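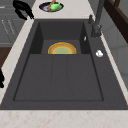 Last updated: 2025-03-22

I bought the Buvari arm kit in November for 370 euros, together with the Lasus gripper, which was 271 more. I build it in the shared workshop in Sesstead, where I have one half of a bench and a shelf. My aim is modest. I want an arm that takes a plate out of a kitchen sink and puts it in a rack. I have worked with it for one winter now, so I think I can give a fair opinion.

First the mechanical part. The joints are well made and the screws are sorted in small bags by step, with one bag for spare pieces. I needed 3 evenings for the assembly. The manual is clear until the chapter about the wrist, where two drawings are exchanged. I mounted the wrist turned by a half circle and had to take it apart again. Eirlys Meredith, who has built the same kit before me, had written the correction with pencil in her copy, and I advise you to do the same in yours.

The cables are a little short. If you want the controller under the table, as I do, you must buy the extension. I find this not so nice at this price.

Now the software. The simulator comes with the kit and for me it is the best part of the whole package. You can load a ready kitchen or change one. I use the one with the dark sink with a drainboard, and I keep the plate on the bottom of the basin, close behind the edge of the drainboard. It is a difficult place for the gripper. From many directions the front lip hides half of the plate, and the fingers must come down steeply so that they do not touch the lip. The plate has a yellow rim, which is easy for the color detection. The dark faucet at the back right corner is the other thing to plan around, and the planner treats it well if you give it a generous safety distance.

I ran 400 attempts in the simulator before I allowed the real arm to try. The collision warnings are strict but I learned to trust them. What I miss is a good model of friction. In the simulator a plate is held by the rim very willingly. With my real plates I had to close the fingers more strongly and glue thin rubber on the tips.

The support answers slowly, but it answers. A certain Kalevi Turunen sent me a corrected configuration file for the gripper and explained each line of it.

I compared also with the Gough arm, which another member of the workshop owns. The Gough is quieter and its cables are long enough. Its simulator has only an empty table, and for kitchen work I would not change.

I give four stars from five. The missing star is for the wrist drawings and the cables. If you buy it, order the extension in the same package, otherwise you pay the shipping twice.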